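Thread-tracking method lets surgical robot plan its next stitch from the shape of a loose suture

22nd May

Researchers at the Omberg Institute for Surgical Engineering have published results for a method that allows a two-armed surgical robot to follow the full course of a suture thread while a wound is being closed. The work was led by Dr Liliana Serra of the Institute's Soft Materials Group and was carried out with the Marinho Centre for Clinical Training.

Closing a wound with a running thread is one of the most repetitive parts of an operation, and one of the hardest to hand over to a machine. The needle is rigid and can be modelled with some confidence. The thread is a different matter. It bends, twists and crosses itself, and part of it is always hidden inside the tissue. Earlier systems have mostly tracked the needle alone and left the thread to the surgeon or to an assistant.

The new method, named Flukitz, treats the thread as a single curve with a known length. When a stretch of the curve cannot be seen, the software does not discard it. It keeps a set of possible paths for the hidden part and removes those that would need the thread to be longer than it is, or to bend more sharply than the material allows. The estimate is then used to choose where a gripper should take hold and in which direction it should pull.

"The length of the thread is the one thing we can rely on," said Dr Serra. "If we know how much has gone through the wound and how much is lying on the surface, we can work out how much slack remains. The pulling plan follows from that."

The study placed particular weight on the stage between a finished knot and the next tightened stitch. At this stage the thread often lies across the tissue in a wide loop, and a pull from the wrong point may drag it over the wound edge or disturb the knot already in place.

With a knot set on the left part of the incision, the pale thread runs in a broad curve below the wound before rising to enter it just right of centre, and a second length leaves the far side towards the upper right. The open jaws of one instrument are at the lower right, with the tip of the other at the left.
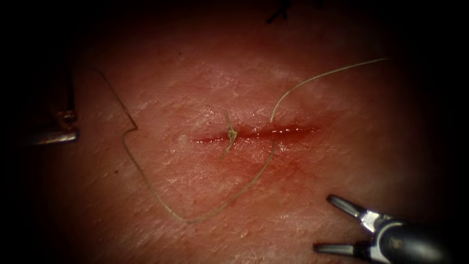
Results of the trials

The research team ran 600 trials on tissue models and prepared tissue samples. In each trial the robot was given a wound with at least one knot already tied and a loose length of thread leading into the next stitch. It was asked to find the thread, grip it, and draw it through until the loop was closed to a set tension.

The robot completed the task without help in 485 of the 600 trials. A further set of 200 trials was run with an earlier planner developed at the Institute, which follows the visible thread only and begins again whenever it loses sight of it. The earlier planner was tested on the same kinds of wound and with the same instruments. It had particular difficulty where the thread crossed a bright reflection or passed through a smear of blood, both of which can break the line of the thread in a camera view.

Failures of the new method fell into 3 groups. The most common was a missed grip, in which the estimate of the thread was good but the jaws closed beside it. The second was a wrong choice at a crossing, where the software followed the short tail of a knot as though it were the working thread. The third was excess tension, which ended the trial automatically. The paper reports each group separately and gives the settings used for the tension limit.

Dr Serra noted that knot tails remain a weak point. "A cut tail and the working thread have the same colour and the same thickness," she said. "Over a short distance there is very little to tell them apart. We deal with this at present by looking at where the curve ends, and that takes time – sometimes more time than a surgeon would wish to wait."

Limits of the work

The Institute wishes to make clear that the method has not been used on patients and is not part of any approved medical device. All trials were supervised by a trained operator who was able to stop both arms at any point. The camera was kept in a fixed position throughout, and the effects of breathing or other movement of the tissue were not studied. Only one thickness of thread was used.

The planner also depends on an accurate thread length being entered at the start. Where the thread had been trimmed during a trial, the operator was required to enter the new length by hand before the robot could continue. An automatic check is being prepared.

Next steps

A second phase of the project will begin in December at the Institute's Makuldale site, where a moving test bed is being installed. It will consider tissue that shifts during stitching, threads of several thicknesses, and the handing of the thread from one instrument to the other. Surgical trainers from the Marinho Centre will assess the finished wounds without being told whether a stitch was placed by the robot or by a person.

The thread model and the trial records will be made available to other research groups on request, subject to a data agreement. Requests should be sent in writing to the Soft Materials Group at Omberg, stating the purpose for which the material is needed. The planning software itself is still under review and will be released separately.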